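Ilulov Opens Second Computer Refurbishing Bench in Mendongate

MENDONGATE, February – Ilulov, a repair and reuse shop for office computers, has opened a second workbench for desktop towers at its Mendongate site. The new bench takes in machines retired by schools, clinics and small offices and prepares them for resale under the Ostari label.

Each tower is laid on its side and opened before any part is tested. Staff check the processor, the memory and the drive bay first, then the expansion cards and cables. Parts that pass stay with the case they came in where possible. Old thermal compound is cleaned off and replaced before a machine is put back together.

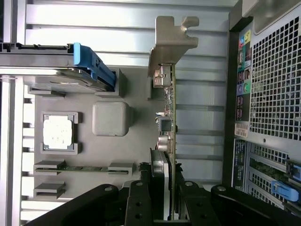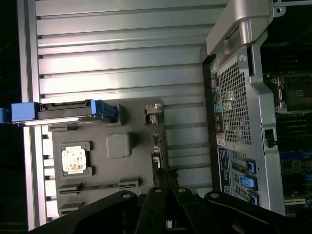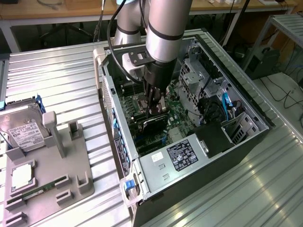 Inside desktop towers at the Ilulov bench, Mendongate. First photo: a green memory module seated in its slot near the processor.

The first batch is made up of 71 towers, nearly all of them from offices that changed their equipment over the winter. Ilulov expects to finish the batch in seven weeks. Machines that cannot be repaired will be taken apart for memory, drives and power supplies, and the bare cases will go to a metal recycler.

Finished towers will be sold in two versions, one with a new solid-state drive and one with the original drive wiped and tested. Both come with a keyboard, a power cord and a printed setup sheet. Buyers can return a faulty machine to the Mendongate counter within four months for repair or exchange.

Owners of older towers may drop them off on Tuesday mornings at the side entrance. Drives are wiped on site and a written record is available on request. Monitors and printers are not accepted at this time.

About Ilulov
Ilulov repairs and resells used office computers. Its spare parts store, Ki, is in the same building and sells tested memory, drives and cables over the counter.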